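Workshop notebook – the red Fuletti, job 678
Saturday, November 27, 2021
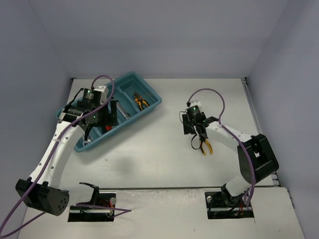 Teal tray, with the wrench and the yellow and black pliers.

Well, the Fuletti is open again, and I have had most of the day with it and a pot of tea, so I am going to write this up properly for once while it's still fresh. Laiba asked me last time to put down what I tried as well as what worked, and she's right, my notes on the Macedo from February are close to useless even to me ("treble side better now" – better how, Clyde?).

Where we left off: it's a lovely old piano accordion, heavier than it looks, with the sound of a much bigger instrument when it decides to cooperate. The owner's complaint was that it "runs out of breath," and that the low notes on the treble side are slow to start when she plays softly. Duyên took it in and wrote on the ticket that the bellows drop with no keys pressed. I checked that again first thing this morning. Strap off, held up by the treble side, nothing pressed, and down it went, much faster than I'd like. So there is a leak, and I've spent a happy few hours chasing it all over the instrument.

Bellows first, as I always hope it will be the bellows and then half hope it won't. I pulled the pins and wiggled them out a bit at a time (a couple on the bass side had been put back by somebody with strong hands and not much patience, and I've bagged those separately – please don't mix them in with the good ones). With the lamp inside and the shop lights off, I went round every fold and every corner. One pinhole of light in a corner near the bass end, and that was all. It's worth patching and I've done it with a scrap of thin skiver and the ordinary white glue, clamped lightly overnight, but I don't believe a hole that size accounts for what we're feeling.

The gasket is another matter. The strip between the bellows frame and the treble body has gone flat and shiny like an old shoe insole, and at the two top corners it doesn't meet at all. I've stripped it back to the wood. The old adhesive came away in crumbs with a plastic scraper, very satisfying, and I didn't need any heat. New strip is cut and sitting on the shelf over the radiator with the job number on it. I have not glued it down yet! If anyone is in before me, leave it alone, I want to dry fit the whole thing once more with Sơn holding the other end.

Then the pallets. I took the grille off and watched each one come down, and the lowest few on the treble side land a hair crooked. You can slip a strip of cigarette paper under the front edge and draw it out with no pull at all, where the others grab it nicely. The felt and leather facings are old but not hard, and I would rather save them if we can. I reseated the worst one by warming the wax on the arm, letting it settle on its own weight, and leaving it be until it was stone cold. The paper grabs now on all sides. The rest I've marked with pencil on masking tape and I'll do them on my next day in.

Now the reeds, which is the part I know Kári will skip to. The wax is tired. It's dark, it has pulled away from the plate along the edge in places, and when I pressed gently with a thumbnail it chipped where it ought to dent. I believe that is where the slow low notes come from, or a good part of it anyway, with air sneaking around the plate when it should be going through the reed. I lifted a single plate from the low block to see what was under there, and cleaned the seat, and set it back in fresh wax from our own pot (beeswax with a little rosin, the mix Sơn made up, label on the lid). It speaks noticeably sooner at low pressure than its neighbor. One reed isn't a fair trial, I know, I know. But I played the pair back and forth for Duyên with her back turned, and she picked the new one each time without any hesitation.

Leathers: mostly fine. A handful curl away from the plate on the low block, and I've coaxed those flat for now. I would replace them if we rewax, and it would be silly not to rewax the whole low block while we're in there.

I haven't touched the tuning and don't intend to until everything is airtight. The owner likes her musette on the wet side and has said so twice, so whoever does the tuning, please take a recording of it before anything is filed, and don't "correct" it into something polite.

About the wax order. The blocks from Wamow are nice and clean but I found the last lot a touch brittle, and Kári thinks it wants a drop more linseed oil on cold days. I'm willing to be persuaded. We could pour a test strip each way and leave both on the windowsill on the Skirevgate side, where it gets properly chilly, and see which one chips.

Things I want to ask Laiba: does she want to phone the owner about the low block before we go further, or shall I? It's more money than the ticket says, and I'd sooner the lady heard it from someone than found it on the bill. Also whether we still have any of the narrow bellows tape in black, or whether the last of it went on job 721. I looked in both drawers and only found the wide.

Bellows corner is in the clamp until tomorrow. Reed blocks are in their box, wrapped, in playing order, low end toward the window. The treble body is on the long shelf under the blue cloth, and the grille screws are in the little jar beside it, so do please lift the cloth with two hands.

Next time: dry fit the gasket, finish the pallets, then the drop test again before anybody gets the wax hot.

– Clyde B.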